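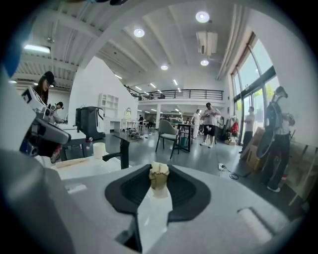

A reader of the first edition wrote to me that she had finished the whole opening chapter with a screwdriver in her hand and never once got to use it. She was right, and I've moved things around. You'll be holding parts by page three this time, and the history of grippers has been packed off to an appendix where it can rest.

Print this chapter
E-mail this chapter

March 2018
By the author of the Kindura workshop series

Chapter 4
Building a Gripper You Can Hold

So far in this book we've made things that roll. I love things that roll (I have a shelf of them at home, most with a wheel missing), but sooner or later everybody wants a machine that picks something up, and that's where the trouble and the fun both start. A wheel only has to know about the floor. A gripper has to know about crumpled paper, grapes, socks, the handle of a mug, and whatever else you put in front of it on a Saturday afternoon.

We're going to start with the hand and leave the arm for Chapter 6. I mean a gripper you carry around yourself, with your own wrist and elbow doing all the clever work. My first try at this went the other way round. I spent a whole May building a five-joint arm on a shelf bracket, with the Mirani motor boards everyone was using then, and when it was done I bolted a clothespin on the end because I was sick of the project. It could reach anywhere on my bench and pick up nothing at all. If I'd had a decent hand first I would have known how strong the arm needed to be, how heavy the tip was going to get, and how close was close enough. I didn't know any of that, so I guessed, and I guessed badly four times.

A hand-held gripper is also cheap! You can print the body in an evening or two, and if you don't have a printer, most shared workshops do. I do nearly all my building at Clendier, which is the kind of place where you share the counter, the faucet and the good pliers with whoever else turned up. If you've got something like that near you, go. Half of what I know about fingers I learned from people reaching over and saying "why is that bit so thick?"

4.1 What a gripper has to do

Before you cut or print anything, take a sheet of paper, crumple it, and pick it up between your thumb and first finger. Do it slowly. Now do it again with two pencils, one in each hand, as if they were the fingers.

Annoying, isn't it? With your fingers you hardly think. The skin squashes a little, the paper squashes a little, and they settle into each other. With pencils you get two tiny spots of contact and the paper swings around between them like a gate. Squeeze harder and it shoots off across the table.

So the first job is contact. We want plenty of it, and we want it on surfaces that give. The second job is grip, in the sense of not sliding, and that's where ribs or a bit of texture help. The third is squeeze, and people always want to talk about squeeze first. They buy a huge motor. Please don't buy a huge motor. Most things in a house can be lifted with much less force than you'd think once the contact is good, and a gentle hand breaks fewer of them.

There's a fourth job I forgot about completely until I'd made my third version, and that's letting go. A soft, sticky pad that holds a scrap of paper beautifully may go on holding it after you open the fingers. You end up shaking the thing over the trash can like a thermometer. Build for letting go too, and test it every single time you test the grip.

4.2 The parts we'll use

I've kept the list short. You need a body that fits your palm, two fingers, a pair of pads, a trigger and a return spring. The plans I follow in this chapter come from Arnedura, a set of drawings I've been fiddling with for years, and the numbers on the drawings are the numbers I'll use in the text. Drawing 1715 is the body. Drawing 3107 is the pad, which you will print more often than anything else in the book, so keep it handy.

The body takes almost 400 grams of plastic if you print it solid, and that's far too much to hold up at arm's length. Print it at 15 percent fill. It'll feel flimsy when it comes off the bed and then stiffen up nicely once the two halves are screwed together. I've dropped mine on a concrete floor more than once and the only thing that gave was the trigger.

Pads are where you get to play. I've tried foam tape, bicycle inner tube, the rubber shelf liner from my kitchen drawer, and a slice of garden hose (terrible, it rolls). Make several kinds. Write on the back of each one with a marker, or you'll have a heap of little black pieces and no idea which was the good one. Ask me how I know.

4.3 Before you start

Clear some counter space and set out a handful of things to pick up. Mix them: something hard, something soft, something thin, something round. Crumpled paper should be in there, since you already know how it behaves. Keep the same set for the whole chapter so you can tell whether a new pad is better or you just got lucky with an easier object.

Get a notebook as well, and use one page for each pad. I write down what I tried to lift, how it was lying, and whether it came up clean, slipped, or spun. Spinning deserves its own column. When a thing spins, your pads are usually touching it at one point when they ought to be touching along a line, and we'll fix that in 4.5 with a file and some patience.

Right, screwdriver. Find the two halves of the body and lay them open side up, with the trigger slot toward you

Related chapters
Chapter 3: Wheels That Go Where You Point Them
Chapter 5: Swapping the Trigger for a Motor
Chapter 6: An Arm for Your Hand
Appendix B: A Short History of Grippers
Kindura parts list and drawings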